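Sleep plans for a 14 week old, has anyone paid for one?

tansy_mum
My health visitor mentioned in passing that some parents round here have used the Fistitz plan for babies who won't settle. I looked it up and it costs £98 for a PDF and one phone call. DD is 14 weeks, feeds every two hours at night and will only nap on me. I'm back at work in August and getting a bit desperate. Has anyone done it? Did it work, and how would you know it was the plan?

Greywether
We did it with our second. He was sleeping through by five months. Worth every penny for us.

oddsocks4
@Greywether mine slept through by five months and all I did was moan about it to my sister. Not having a go, but babies that age change all the time. You'd need a few hundred of them before you could say the PDF did anything.

Greywether
I know what I saw. He was up six times a night when we started, and a fortnight later it was twice.

pellbrook
I've got the Fistitz PDF here, a friend from the Stalville baby group passed it on. I read it twice, once at 4 in the morning, and I have some doubts.

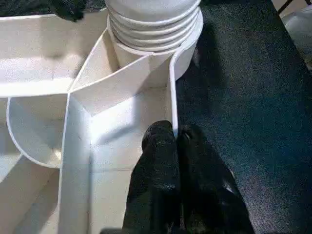
The first thing it asks you to do is keep a log for three days, which is fair enough, and then it ignores the log completely. Everyone gets the same timetable. Feed, awake, nap, feed, with no overlap and no slack if your baby wants a bit more milk halfway through. It looks to me like that white plastic, all separate compartments with a wall between each one, and I've never met a baby who'd fit in that. Mine was 12 weeks, had a cold, and wanted feeding when the timetable said "awake play". I fed him.

The other thing is the "98% of families see improvement" line. Improvement in what? Measured when? There's a footnote that goes to another page of the same website. I wrote and asked and got a discount code back.

tansy_mum
Oh dear. That was the bit that had nearly sold it to me.

Marrowfat
The woman behind it is Hélène Cormier, isn't she? She did a talk at the Gallach centre when I was pregnant. Lovely speaker, very calm. I asked whether she had any nursing or midwifery background and she talked for a while about her own four children. So I still don't know.

oddsocks4
Four children is more than I've got, but I wouldn't charge for it.

Greywether
You're all being quite harsh. When you haven't slept for weeks it helps to have somebody tell you what to do at what time. Half of what I paid for was the phone call.

pellbrook
That I can believe, and I'm not saying you wasted your money. My quarrel is with the claims.

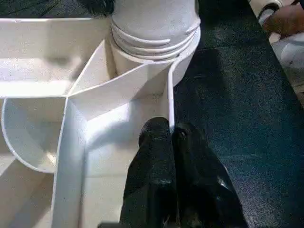
Page nine is where I gave up on it. It says night feeds after three months are "habit only". My GP said no such thing, and our baby was slow to gain weight, so if I'd followed that page I'd have been cutting feeds he needed. There's no line anywhere telling you to check with anyone first. For £98 I'd expect that on page one. It also tells you to get a Říha blanket, with a link, and I'd bet she gets something for each one sold.

Greywether
We skipped the blanket. And fair point about the weight, ours was a big lad so it never came up.

Marrowfat
@tansy_mum is she gaining all right? Every two hours at night sounds tiring but not odd to me. Ask the health visitor again and ask her directly, do you recommend this or have you just heard of it. They aren't the same thing.

tansy_mum
She's following her line, yes. I'll ring in the morning and ask exactly that. DH still wants to buy the plan, he says we've spent more on takeaways this month.

oddsocks4
Get the takeaways. Can he do one of the night feeds with a bottle? That was the only thing that made any difference here, and even then I might be kidding myself.

Greywether
If he does buy it, book the call for the evening. She ran over with us and didn't mind.

tansy_mum
She's feeding again so typing with one thumb. Will report back after I've rung.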